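## Trench candles at the kitchen table

Our group in Clumstead has sent more than 2,000 of these candles to the front in two winters. Here are the things which we learned and which you can use at home.

**Tins.** Take low, wide ones, from fish or pet food. Wash them well and remove the paper label, it burns and smells bad. Press down the sharp edge with the back of a spoon.

**Cardboard.** Only plain brown cardboard, without a shiny print and without tape. Cut strips a few millimeters lower than the tin, across the waves, so that the small channels will stand upright. Roll them tightly from the middle to the outside. If you can pull the roll out with two fingers, it needs one more strip.

**Wick.** One piece of cardboard in the center, standing 2 cm above the roll. Two thin ones burn too strong and the soldiers told us they get a lot of soot.

**Wax.** Old church candles, table candles and the ends of birthday candles are all good. Scented ones we do not take. Melt the wax in an old pot which stands in a bigger pot with water, never directly on the flame. Keep a lid near you. If the wax catches fire, cover it, turn off the stove and do not pour water.

**Pouring.** Put the tins on newspaper and fill them slowly, in two rounds. The cardboard drinks the first round, so wait before the second. Do not move them until the wax is hard.

**Packing.** We put 20 in one box, the box from Haberkorn is the right size. If 21 go in, the cardboard walls become round and the boxes do not stack. Between the layers goes a sheet of newspaper. Write the weight on two sides.

**Wax on clothes.** Let it become hard, scrape it, then iron it through a paper towel. For the stove top, use a plastic card and warm water with soap.

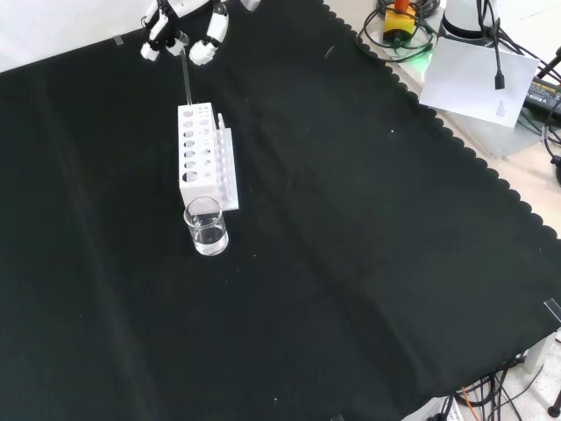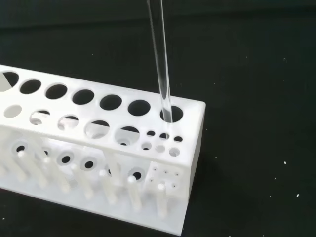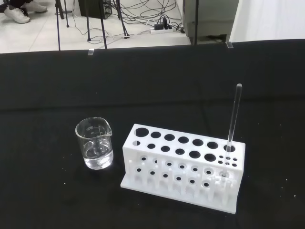 *Written by the Ular parcel group, Clumstead. Corrected in October.*

Please do not burn a trench candle in your apartment during a power cut. It is made for a place with open air, and the tin becomes very hot. Full boxes can be left at the Clulton shop before 6 in the evening, at the side door.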